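5월 1일

쉬는 날이지만 오전 10시쯤 연구실에 나왔다. 어제 하던 시연 수집이 덜 끝났고, 건물에 사람이 없을 때 서버를 혼자 쓰고 싶었다. 1층 편의점이 닫혀 있어서 커피는 못 샀다.

시뮬레이터부터 켰다. 업데이트 뒤로 첫 로딩이 길다. 그동안 어제 메모를 다시 읽었다. 주사위 과제 이름을 우리끼리 Giron이라고 부르는데, 폴더에는 아직 옛 이름인 Illaven으로 되어 있는 것이 섞여 있다. 이름을 통일하자는 말은 2월부터 나왔고 아직 아무도 손대지 않았다. 오늘 로그 폴더만이라도 바꿨다. 스크립트 두 개가 경로를 못 찾아서 그것도 고쳤다.

조작 장치 점검

리더 암의 손목 관절이 어제부터 조금 뻑뻑하다. 영점을 다시 잡으니 화면 속 팔이 덜 떨린다. 그래도 손목을 안쪽으로 돌릴 때 한 번씩 걸리는 느낌이 있다. 나사를 풀어 볼까 하다가 말았다. Kushnir 쪽에서 빌린 장치라 함부로 열면 안 된다. 내일 메일로 물어보기로 한다.

페달은 왼발로 옮겼다. 오른발로 밟으면 어깨가 같이 움직여서 녹화 시작할 때마다 팔이 한 번 튄다. 왼발로 바꾸고 나서는 그런 게 거의 없다.

오전 녹화

처음 몇 번은 전부 버렸다. 집는 동작은 괜찮은데 접근할 때 너무 망설였다. 위에서 멈춰서 각도를 고치고, 또 멈추고 고친다. 이런 시연을 넣으면 학습된 정책도 똑같이 공중에서 멈춘다는 걸 지난번에 겪었다. 그래서 오늘은 각도를 멀리서 미리 맞추고 내려갈 때는 손대지 않기로 정했다. 조금 비뚤어도 그냥 내려간다.

Thoa Mạch에게 메신저로 물어보니 자기는 내려가기 전에 숨을 내쉰다고 한다. 따라 해 봤는데 나한테는 별 차이가 없었다. 대신 의자를 낮춰서 팔꿈치를 책상에 붙이는 쪽이 도움이 됐다.

점심은 Tastier에서 김치볶음밥. 휴일인데도 열려 있었다. 달걀이 덜 익어서 나왔지만 그냥 먹었다. 돌아오는 길에 비가 조금 왔다.

오후 녹화

목표는 시연 100개였고, 저녁까지 다 채웠다. 주사위 위치는 매번 초기화하면서 무작위로 바뀐다. 주사위끼리 너무 붙어서 나오면 손가락이 옆 것을 밀기 때문에 그런 배치는 건너뛰었다. 건너뛴 것도 시드 번호는 적어 두었다. 나중에 어려운 경우만 모아서 따로 찍어야 할 것 같다.

빨간 주사위가 제일 까다롭다. 판 위에 있으면 손가락을 너무 내릴 때 판까지 건드린다. 테이블 위에 바로 놓인 주사위와 같은 깊이로 내려가던 버릇이 있어서 세 번 연속으로 실패했다. 그 뒤로는 판 위에서 먼저 손가락을 벌려 높이를 보고 내려갔다.

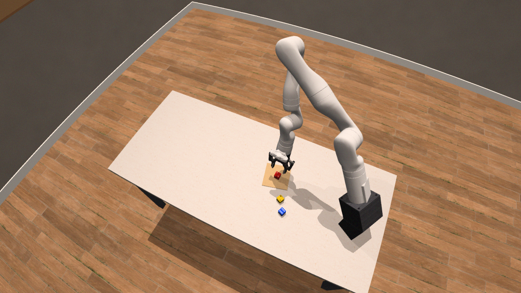
저녁 정리

녹화 파일을 서버에 올리고 재생해서 확인했다. 프레임이 빠진 파일이 9개 나왔다. 오후에 브라우저를 켜 놓은 시간대와 겹치는 것 같은데 확실하지는 않다. 그 파일들은 지우지 않고 따로 옮겼고, 모자란 만큼은 내일 다시 찍는다.

학습은 일단 2000 스텝만 돌려 놓고 나왔다. 손실이 내려가는지만 보려는 것이라 결과는 기대하지 않는다. 길게 돌리는 건 빠진 파일을 채운 다음에 한다.

오른쪽 손목이 좀 아프다. 집에 와서 찬물에 담갔다. 내일은 중간에 쉬는 시간을 정해 놓고 해야겠다.

내일 할 일
Kushnir에 손목 관절 문의 메일
빠진 시연 다시 녹화
나머지 폴더 이름 Giron으로 변경
커피 원두 사기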